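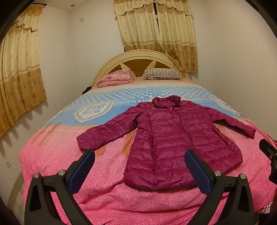
Figure 3. A long quilted down jacket laid face-up on a double bed, sleeves stretched out to the sides.

4.2 The bed as a folding surface

When we first drew up the household diary for the Wandum study, we rather assumed that people would fold their winter clothes on a table, much as shop staff do. The diaries soon put us right. Of the 1,468 folding entries we collected, 407 concerned padded or quilted outerwear, and the bed came up again and again in the remarks people added at the end of them (often at some length, for which we are very grateful!). A long coat simply wants more room than most kitchen tables can give it, and a double bed lets both sleeves go out sideways at full stretch, as in Figure 3, with the hem running down towards the foot.

There is a good deal to be said about the bedspread too. In Figure 3 the cover is bright pink and the jacket magenta, so the two are fairly close in colour, and it is the glossy ridges of the baffles that help the eye find where the coat stops and the bedding starts. Several households in the Unnithan group wrote that they liked to fold on a patterned cover and used its stripes as a guide for keeping a sleeve straight, a habit we had not thought to ask about and have since added to the November questionnaire.

Down also behaves quite differently from the knitwear discussed in Section 4.1. Air stays in the baffles and the first fold tends to lift again, so many people press along the body with a forearm, working from the hem up to the collar, before they bring the sleeves in. We coded this pressing as a separate step, following the Clisard scheme.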